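### 4.2 Open-day demonstration

The Stikard simulator was shown to visitors at the Estrella site in February. Each session ran the drawer task on the Stidum two-arm model for 300 steps, with the operator's view on the main display. Visitors chose the start pose from a fixed set of 4. No tuning was done between sessions, and the controller weights were those of Section 3. Of the 61 sessions logged, 2 were dropped from the analysis after the Marier logger lost its time stamps.

Start poses differ mainly in how near the left gripper is to the furniture. In Figure 3 it is held just short of the dresser top, level with the vase, while the other arm keeps its jaws open and pointing up.
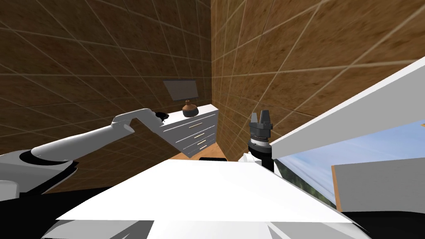

*Section 4.2 | Reading time: 1 min*

**Figure 3.** Rendered view of the dresser room with both arms.

Contact events were scored from the simulator state only.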